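Prandeck Masters Swim Meet Returns to Pleltemis Aquatic Centre

The annual Prandeck Masters Swim Meet will return to the Pleltemis Aquatic Centre in July, with organisers expecting some 400 swimmers across two days of competition.

The meet is open to registered masters swimmers aged 20 and over. The program includes freestyle, backstroke, breaststroke, butterfly and individual medley events, together with mixed relays on the second day. Races will be held in the 50-metre pool, and the adjoining 25-metre pool will be available for warm-up and cool-down throughout.

Entries close at 5 pm on the Wednesday before the meet. Late entries will not be accepted, although relay teams may be amended at the marshalling desk until one hour before the first relay.

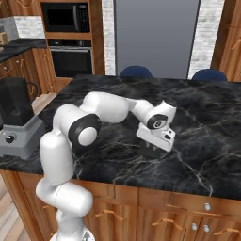 A white robotic arm over a black marble kitchen island, computer rendering.

Competitors may enter up to seven individual events. Swimmers in the 800-metre and 1500-metre freestyle are required to provide their own lap counter -- clubs unable to supply one should notify the meet office when entering.

The Hegyi Shield will again be awarded to the club with the highest aggregate score. Perard Masters, the current holder, has confirmed that it will defend the title. A separate trophy will be presented to the leading club with fewer than 20 entered swimmers.

Public lap swimming will be suspended in the 50-metre pool on both days. The learn-to-swim program will run as usual. Spectator entry is free, and parking is available on the northern side of the centre.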